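Stindley gym opens its second floor in October

Stindley Fitness Centre is pleased to inform that its second floor will open to the members in October. The new floor has 300 square metres, with a stretching area and two rooms for classes, named Gatus and Segers. Members keep the same fees. The first 3,000 visitors will receive a free towel in the club colour. The doors open on Wednesday at 6 a.m.
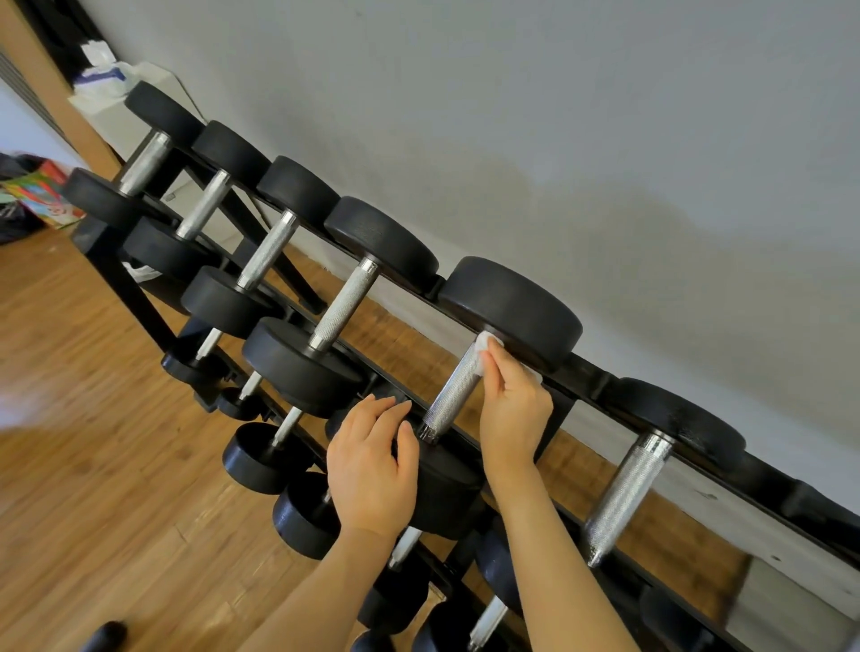
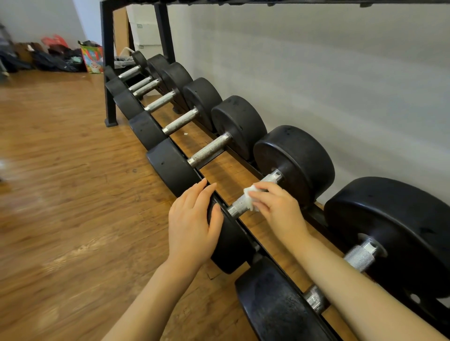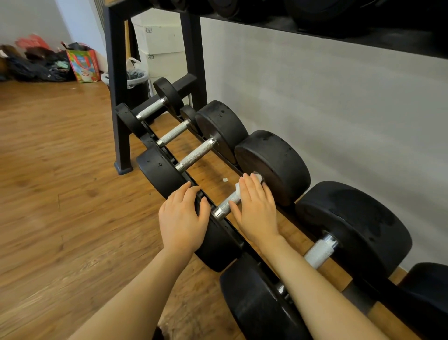
Wiping the handles at the dumbbell rack. Photos: Bendusari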